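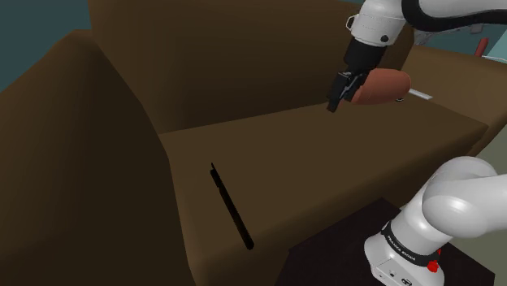

# Ploltow Living Room Set

Simulated pick-and-place episodes collected by the Kereama student robotics club. We made this set for the household round of the Sinalent competition and are sharing it with other school teams who want something small to train on.

Maintainer: Wakana Ueda

## What is in it

- 1174 episodes in total
- 404 of them use the sofa layout, the rest use a low table or a shelf
- One simulated Franka Emika arm on a fixed pedestal
- Color images, joint positions, gripper state and a short text instruction for each episode

Everything was rendered. There are no real camera recordings in this release, and we have not tested any policy trained on it with a physical arm.

## How it was collected

Club members drove the arm by keyboard or game controller during the spring term. Each person had to finish 70 practice runs before their episodes counted. We kept failed attempts if the operator at least closed the gripper on something, and marked them in the `success` column. Early on we deleted failures, so the first batch looks better than it should.

The room loader is called Trasovport. It picks a layout, drops objects from a small height and waits for them to settle before recording starts. Objects come from a mixed pool of food shapes, sticks and household items. Furniture has flat colors and no fabric texture – we tried adding textures in March and it made rendering too slow on the lab computers.

## Folder layout

`episodes/` has one folder per run, numbered in the order they were saved.

`layouts/` has the room files. The sofa rooms start with `s_`.

`splits/` has the training and test lists. The test list has 200 episodes, all from rooms that do not appear in training.

`tools/` has the replay script. Run `python tools/replay.py --episode 12` to check that your install works.

## Known problems

- Dark objects on the brown sofa are hard to pick out, especially thin ones. Our detector missed nearly all of them until we raised the light level in the later rooms.
- Some objects settle partly inside each other. If two things move together when only one is grasped, check the contact log first.
- The instruction text was typed by hand. Spelling varies, and "couch" and "sofa" are both used.
- Gripper state is saved one step late in the shelf episodes. The replay script corrects for this, but your own loader will have to do it too.

## Using it

Free for classes, clubs and research. Please keep this file with any copy you pass on. If you fix a label, send the episode number and the new text to the maintainer, and it will go into the next version – planned for July, after exams.

We use cookies to remember your settings and count visits. Accept all | Manage choices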